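**Demonstration collection** is the stage of robot learning in which examples of a task are gathered so that a control program can be trained on them. Each example, usually called an *episode* or a *demonstration*, is a timed record of what the robot's cameras saw and how its arm moved. The program later tries to produce similar movements when it is given similar camera views.

## Methods

Demonstrations are collected in several ways. In *teleoperation*, a person moves the arm from a distance with a hand controller, a second arm or a keyboard. In *kinesthetic teaching*, the person takes hold of the arm and guides it directly. Kinesthetic teaching needs little equipment, but the person's hands often get into the camera views, and the recordings may then need to be masked or discarded.

A third way is to collect in simulation. The arm, the table and the objects are computer models, and the views are rendered. A simulated episode can be driven by a person or by a script that knows the position of every object. Scripted collection is fast, though scripts tend to repeat the same path, and programs trained on them can be stiff when an object is out of its usual place.

## Contents of an episode

An episode normally holds:

- one or more camera streams
- joint angles and the opening of the gripper
- the command sent to the arm at each step
- a short instruction in plain language, such as "pick up the apple"
- a mark for success or failure

The streams must share a clock. A delay between picture and command teaches the program to act on old views, and the fault is hard to find once training has begun.

## The Trutik set

Trutik is a small set of simulated tabletop episodes put together in Fernitz by Vendula Doležal and Dalibor Holub. It contains 1300 episodes, recorded with a tool named Allau and divided among 3 tasks: reaching, lifting and moving an object off a plate. The first version was released on 9 October 2018. Failed attempts were kept and marked, so that users could decide for themselves whether to train on them.

Doležal wrote the collection rules. The arm starts each episode with nothing in the gripper, and the operator may not pause for longer than 3 seconds. Holub's part was the scene files, which set the objects, their starting positions and the light. A later addition, Trnka, uses the same rules and adds almost 30 new objects.

## Variation

A learning system picks up whatever stays the same across its examples, including things that have no bearing on the task. If the target is always in one spot, the program may learn the spot and ignore the target. Collectors therefore change the layout between episodes – the position of the target, the items near it, the surface and the camera angle.
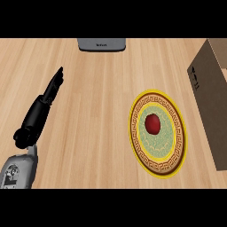
Items that play no part in the task are known as *distractors*. They are placed near the target or at the edges of the work area, and some are large enough to limit the paths the arm can take. Too many of them slow down collection, and operators make more mistakes in crowded layouts. In Trutik the distractors change only after a full batch of episodes, which made the scene files easier to check but left less variety within each batch.

## Review

Episodes are commonly replayed before release. Reviewers look for dropped frames, wrong instructions and success marks that do not match the final state of the objects. In simulated sets part of this check can be automated by reading object positions directly. Instructions still have to be read by a person.

## See also

- Imitation learning
- Teleoperation
- Behavior cloning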